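From: Tõnu Grīnberga
To: workroom-list
Subject: Re: Marks on the light floor, and what to use for them

Wilfredo Marquez wrote:

> We have had the pale wood floor in the Burkcombe room for one winter
> now and it is starting to show ink. Short black strokes mostly, a few
> dots, one longer smear near the door. Water does nothing. I tried a
> blue pad from the supply closet on one of the dots and it left a dull
> patch the size of a coin, and the dot is still there.
>
> Two questions. What takes pen off a light floor without taking the
> finish with it? And is there any sense in changing the pens instead?
> Facilities quoted us 305 for a screen and recoat of the whole room,
> and I would like to put that off.
>
> Wilfredo

Wilfredo,

The dull patch is abrasion. Pad color is not a reliable guide to grit. Some suppliers follow the usual floor-machine scale and some do not, and hand pads often follow nothing at all. Read the wrapper. If there is no wrapper, test on a closet threshold or under a cabinet first, using the pressure you would use on the actual mark.

Before you do anything with solvents, find out what the finish is. Water-based polyurethane, oil-based polyurethane and hardwax oil all behave differently, and the last one should not see alcohol at all. The facilities quote probably says which it is, as a screen and recoat is normally specified for a film finish. Our room is a water-based satin and everything I say about alcohol applies to that only.

A pad and one of the pens on the floor:
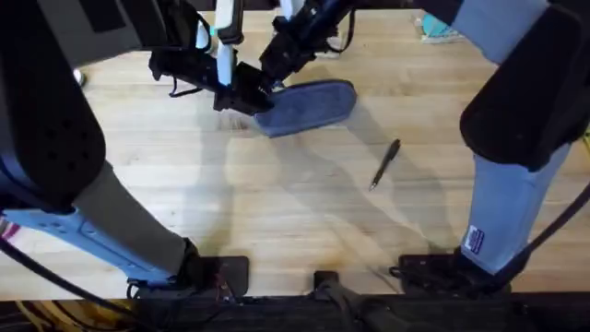

1. Picking up

Pens come off the floor before any cleaning starts. A black pen on pale wood is easy to see from standing height, but a cap that has come loose is not, and a tip dragged under a pad gives you the long smear you describe by the door. We keep a shallow tray on the Gruvlow shelf unit and they all go in it.

2. Dry pass

Microfiber, no product. Grit left under a pad scratches worse than the pad does.

3. Ink

Ballpoint: isopropyl alcohol on a cotton swab, worked from the outside of the mark inward. Lift, turn the swab, repeat. Leave it on the surface no longer than 30 seconds, then wipe with a damp cloth and dry. Gel ink needs more swabs and may leave a gray shadow. Permanent marker I have had mixed results with — about half of it came up, and the rest is now under a bench.

4. Pad

Last resort, non-scratch grade only, damp, with neutral cleaner. I use the Espinoza 2405, which is sold for glass and glazed tile and has not dulled our finish so far. With the grain, light pressure, up to ten strokes, then stop and look at it from a low angle against the window. If the sheen has changed, stop for good.

On the pens: yes, change them. We went to a Ploltska ballpoint with a retractable tip, box of 36, and the strokes have dropped off a good deal.

Your dull patch will not polish out. A matching satin touch-up will hide it from most angles, but I would leave it until you decide on the recoat. Did they say whether the 305 includes moving the furniture? Ours did not.

Tõnu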